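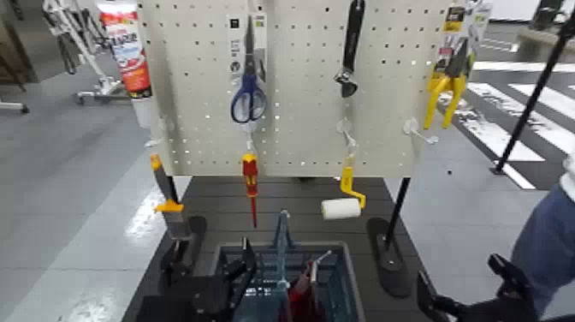
Figure 7.1 Hand tools on a pegboard, with a basket in front and a gripper on either side.

Chapter 7
Choosing a Two-Arm Kit for Store Shelf Work

In the earlier chapters we studied the arm as a machine: its joints, its motors, and the software that plans its path. In this chapter we look at the arm as something that a person has to buy. A small hardware store or a parts room does not order joints and motors. It orders a kit, and with the kit come a price, a contract, a training plan and a list of things the seller promises. The student who will work in this field must be able to read such an offer and say which parts of it are important for the task.

We will use one kit through the whole chapter. It is the Vodier, made by the firm Skornetti, and it is offered for picking goods from hooks and shelves and placing them in a basket. The kit contains two arms with grippers, a head camera, a small camera for each wrist, a control computer, and a program called Plarnine in which the user teaches the tasks. The rental contract runs for 60 days at the least. After this period the customer can return the kit or buy it, and the rent already paid is taken off the price.

The seller's booklet says that the Vodier can learn a new item from 200 demonstrations. This number needs to be read with care. It is given for one item, on one type of hook, under one type of light. When the Nyamweya parts room tested the kit for its own use, the staff recorded 491 demonstrations before they were satisfied with the results for a mixed board of hand tools. The booklet was not false, but it described an easier task than the one the customer had. We will come back to this difference in Section 7.3, where we learn to write a test plan before the contract is signed. 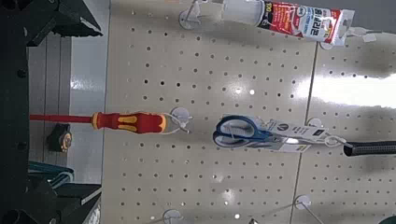 Figure 7.2 Packaged and unpackaged goods on hooks, from a wrist camera.

The wrist camera is the part of the kit that buyers ask about the least, and in my opinion it deserves the most attention. The head camera tells the arm where the board is and which item to go to. In the last few centimeters, however, the gripper often covers the item from the head camera, and the wrist camera must do the work alone. It must find the point where the item is held, and this point is very different from one product to another. The screwdriver with the red and yellow handle hangs from a small clear plastic tab, which is difficult for many vision systems to find, while the scissors hang in a white cardboard package that gives a wide and flat surface to recognize. A glossy board makes the task harder again. The glare of the overhead light on the right side can hide the small holes, and a program that uses the holes to measure position may lose its reference there. For this reason the buyer should ask for a trial under the lights of the real store.

A second question is how the item leaves the hook. Lifting it straight up is seldom enough. In most cases the gripper must raise the item a little and then pull it along the wire to the end. In the Nyamweya test, 89 percent of the picks were completed without help, and almost all of the others failed in this pulling step. The booklet gives only one number for the whole pick, so a customer cannot learn from it where the weak step is.

After this chapter you should be able to compare two offers for the same task, to calculate the cost of teaching time, and to write five questions for the seller about cameras, grippers and service. Section 7.1 begins with the contract, and in particular with the repair terms.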